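Plernum two-arm tabletop kit
Self-build, for the home or a shared workshop

The Plernum kit gives you two small arms with parallel grippers, made to stand side by side at the edge of an ordinary table. It comes in flat trays with the joints already greased. You bolt the segments together, fit the wrist housings and run one cable up each arm. Hex keys are in the box. You will need your own cross-head screwdriver.

Price: 1,528 for the pair, power supply included. Single arms are not sold.
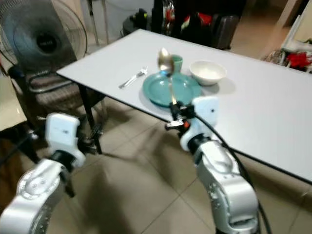 How long does it take to put together?
Most people finish both arms in 12 hours, spread over a few evenings. The wrists take longest, so leave those for a fresh start.

The control box is made for us by Trokeck and runs both arms from one plug. It stores up to 21 saved moves, and you can name them as you like. Juraj Tichý wrote the manual, which covers first start, setting the zero position and what to do when a joint hums. A printed copy is in the top tray.

The grippers close flat, finger to finger. They suit handles, rims and small boxes, and they are not meant for anything heavy or hot.

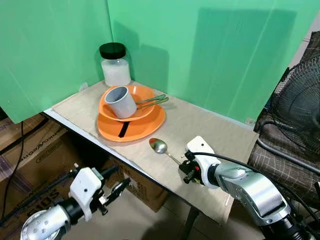
Thin metal things are the hardest to pick up, and we suggest you practise on them last. Start with a block of wood or a sponge, then move on to cups. A spoon on a sheet of card or paper, with its handle towards the gripper, is a fair first test of cutlery. Chopsticks lying across a plate are a good deal harder. If the fingers slip, fit the Bartoš rubber pads, sold separately in packs of 12.

Leave slack in the cable at the wrist. A tight cable will pull the arm off its zero position, and the fault looks like a bad motor. 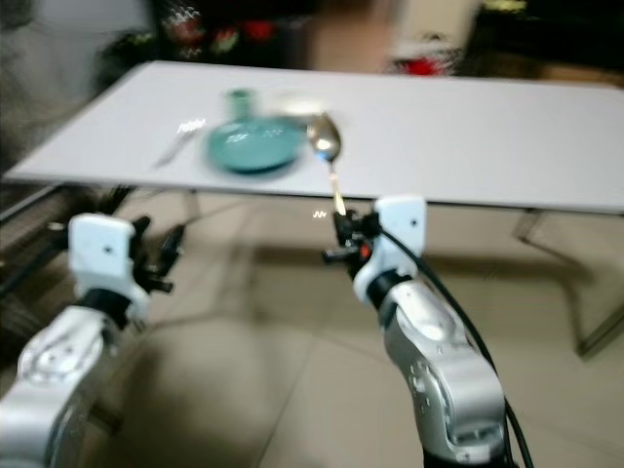 It also shortens the life of the plug. Dalibor Šindelář in our repair shop will replace a worn one, but you have to send in the whole wrist.

Spare fingers, wrist housings and cables are kept in stock under the Gerine parts list. The joints are rated for 2,000 hours.

Page last changed 14/11/2021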